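Bench help wanted: part-time computer refurbisher, Listham

Posted in: Jobs > Part-time > Repair and refurbishment
Location: Listham, ground floor, street parking out back
Hours: two shifts a week to start, 4 p.m. to 8 p.m.
Start: February

Hi! I run Barisier, a small computer refurbishing shop in Listham, and I need another pair of hands at the bench. I take in old office desktops, mostly towers, get them cleaned up and running again, and sell them cheap to families, students and the occasional church office. Last year I put nearly 400 machines back out the door. This year a school district over in Stelutville is clearing out its labs, so I've got 194 towers stacked in the back room and I can't get through them alone (I tried, and my wrists have opinions about it).

What you'd be doing

Mostly opening cases and seeing what's inside. You'd take the side panel off, blow out the dust, check the power supply, pull the memory and reseat it, look over the board for puffy capacitors, and write down what's there and what's missing. Some of these come in with no processor, some with no drive, and one had a peanut butter sandwich in the drive bay, in the wrapper, thank goodness. Whatever's good gets matched up with whatever needs it. When a tower is complete it gets a fresh install and goes on the test shelf overnight.

Cables are a big part of the day. If you're the kind of person who gets a little thrill from untangling a mess of SATA and power leads and routing them so the side panel closes on the first try, please, please write to me.

There's also some lifting (towers, the odd box of monitors), some sweeping, and a fair amount of label printing. When a machine can't be saved we strip it for parts and sort them into bins. I'm picky about the bins. Screws go in with their own kind!

What I'm looking for

You don't need a certificate. I'd like you to have built or repaired at least a couple of computers, even if they were just your own, and you should know how to handle a processor socket without bending anything. If you know your way around older Dell desktops, even better, I see a lot of them. Good light touch, decent eyesight or decent glasses, and enough patience to read the tiny print on a power supply label before you plug it into something.

I do care about notes. Every tower gets a paper card, and the card has to make sense to whoever picks it up next, which might be me at 7:45 in the evening with cold coffee. Neat handwriting is nice. Block capitals are fine.

What it's like here

It's one long room with the benches down the middle. It's warm in winter and a bit too warm in summer. I put music on, usually something called Lã that my sister got me hooked on, but the speaker is shared and I'm open to trades. There's a kettle, a microwave and a fridge that hums. You can keep your bike inside.

The pace is steady. I'd much prefer you finish four towers properly than rush through ten and have half of them come back. First couple of weeks we'll work side by side on the same machines so you can see how I like the cards done and where everything lives.

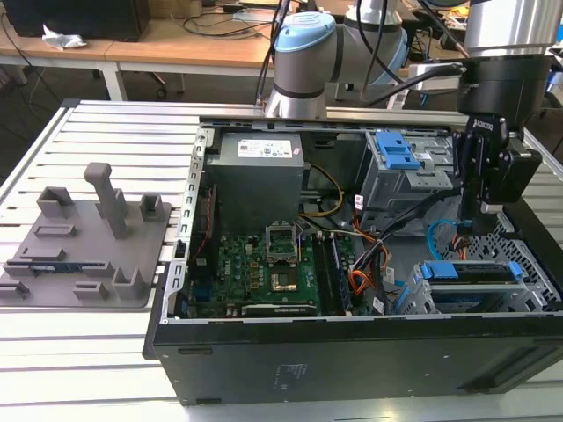

Dell tower with the side off and the CPU socket open, on the slatted bench.

Pay and the practical stuff

Pay is hourly, and we'll talk numbers when you come by, depending on what you've done before. There's a paid trial shift either way. You also get first pick of the parts bins at cost, and I'll help you put together a machine of your own if you want one. Tools and wrist straps are provided, but bring your own favorite screwdriver if you have one, I get it.

If the Stelutville job goes well there's a good chance this turns into three shifts, maybe more over the summer.

How to apply

Send a short note through the contact form on this page. No formal resume needed. Tell me about the last computer you opened up, what was wrong with it, and what you did. If you didn't fix it, tell me that one anyway. Put "bench" somewhere in the subject so I don't lose you among the people asking about printer ink (I don't sell printer ink).

I'm reading these as they come in and will close the ad once I've found someone.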